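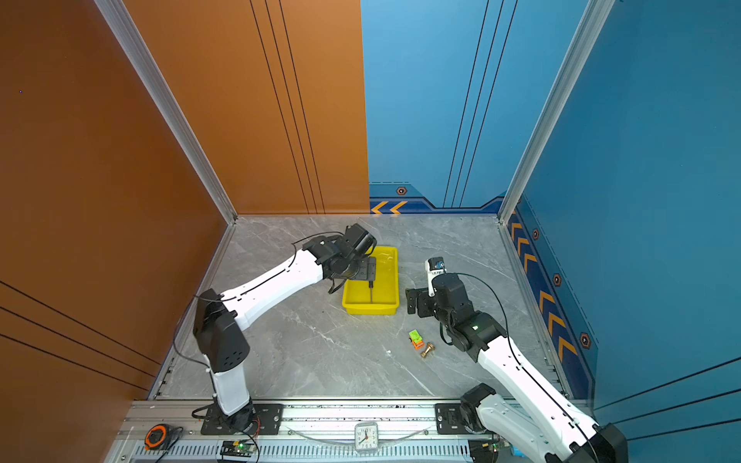 What do you put in a tray when you're done with it for the day? Nothing goes in it. You take out whatever is left, put it where it belongs, and the tray stays empty until the next time you sit down to work.

Posted in October by Perihan Bilgin
72 shares | 7 comments

I came to trays late. For most of my life I worked straight on the table, and small things ended up at the edges, under the lamp, or on the floor. When we moved to Lutville I got the back room for mending and small repairs, and I told myself I would keep it in order. By the end of the first month I had lost the same packet of zipper pulls twice.

My aunt in Denard kept a tray on her kitchen counter for as long as I can remember. Mail went into it in the morning and came out after supper. She never explained it and I never asked. I thought of that tray when I was on my knees looking for the zipper pulls, and the next morning I went out and bought one.

The one I use most is yellow. It's plain plastic and rectangular, with nothing printed on it. I bought it at Soylu, the housewares store across from the bakery, from a stack near the back that had been marked down. They also had gray, and I nearly took gray to match the floor. I'm glad I didn't. Yellow on gray marble pattern is easy to find, even when I come in without my glasses. A gray tray on that floor would have gone the way of the zipper pulls.

Color matters more than I used to think. Orange and blue are the two I like next to each other on a wall, and a yellow tray holds its own against both. It also helps with what goes inside. Black snaps, steel needles and dark thread all show up well on yellow. Brass doesn't, so for brass hooks I lay a piece of white paper in the bottom first.

I keep the tray toward the middle of whatever surface I'm using. For a long time I had it off to the right, on the theory that I'm right-handed and would want it close to that hand. But then my left hand had to cross over the work each time, and I kept dragging my sleeve through the pins. In the middle, slightly back, both hands get to it the same way. It took me a week to stop reaching to the right.

One job at a time goes in the tray. If I'm replacing buttons on a coat, the buttons go in, the thread goes in, and the little scissors go in. The tin with all the other buttons stays on the shelf. I used to tip out the whole tin and pick through it. I bought a mixed lot once, 485 buttons according to the label, and I believe the label, because I was picking them out of the rug until spring.

I tried a tray with dividers too. It was a Droretti, a good solid thing, and it cost more than I like to admit. I used it for a while and gave it to my sister. Things stayed in the dividers. I would finish a job, see that everything had its own little square, and leave it there — and then the tray was storage and I was back to working on the bare table. A flat tray looks wrong with leftovers in it, so I clear it.

Washing it is easy. Warm water, dish soap, an old towel. I don't put it in the dishwasher. The first one I owned went in on the bottom rack and came out with a bend in one corner, and it rocked after that every time I set it down.

I have 2 of the yellow ones now. The spare is for the kitchen, where I'm trying my aunt's system with the mail. So far the mail goes in fine. Getting it out after supper is going less well, and there's a seed catalog in there that I keep moving from one end to the other.

Next month I want to do the shelf where the button tin lives. It needs a new bracket and I haven't measured for it yet.

7 comments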